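Stirlow milk shortage drags into second week, shops cap sales

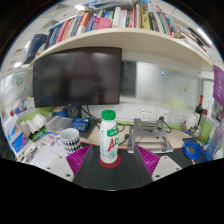
Photo: Stirlow Online

STIRLOW - Shoppers here are still being limited to two cartons of milk each after a breakdown at the Drisero dairy plant outside Nivilby cut deliveries to most of the county.

Drisero said Thursday that one of its two pasteurizing lines remains down. Parts on order. No firm date for a restart, though the company is hoping for "early next week."

The plant normally sends 1000 crates a day to stores and schools in the area. On Wednesday it managed 243. Hospitals and schools are being supplied first, the company said, with groceries getting whatever is left.

The Vida supermarket on Mill Road put the two-carton limit in place over the weekend and has kept it. Shelves were bare by 10 a.m. Thursday, with a second truck expected late afternoon. Cream and plain yogurt also running low. Cheese not affected so far.

Farmers are feeling it too. The plant takes milk from 109 farms, and some have been told to hold back part of there daily pickup. A few have found buyers across the state line, at a lower price. Others say they have poured milk away. Drisero says it will pay for every gallon it had agreed to collect, but hasn't said when.

Prices have mostly held steady. The county consumer office said it had recieved a handful of complaints about corner stores charging extra and is looking into them. Anyone with a receipt is asked to keep it.

School lunches will go on as normal, the Stirlow district said, with juice or water offered if milk runs out.

Drisero has set up a recorded message with daily delivery updates for stores, on extension 1011 of its main number. It is updated at 6 a.m.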